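2018-07-16, dye bench

Third try with the indigo vat. Yesterday the bath was too green and it smelled weak, so I added 10 g more of the reducer and left it covered overnight. This morning there was a good copper skin on top. Marina says I should write the pH every time, and she is right - it was almost 10 before the first dip.

Cotton strips from Verkari, scoured, 50 g in total. Three dips, with airing between them. The first dip gave a pale, uneven blue, the third one is much deeper but still not the navy that Eduardo wants for the Dornville order.

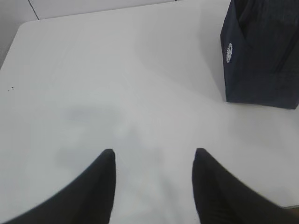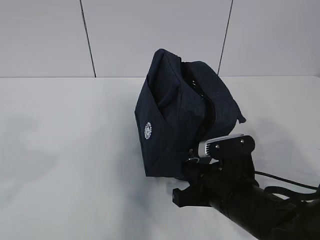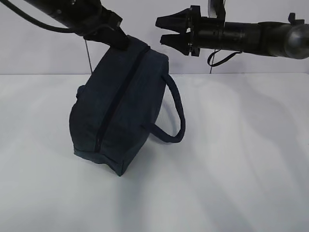
For the rubbing test I used a white cloth, dry and then damp. Dry is fine. Damp leaves a clear mark, so the rinsing was too short, or I kept the strips in the vat too long and the color only sits on the surface. I had the same problem in January with the linen.

Next: shorter dips, but more of them, and a vinegar rinse at the end. Ctibor has the good thermometer, must ask him to bring it back. Keep strip 3 uncut, Eftychia wants it for the light test.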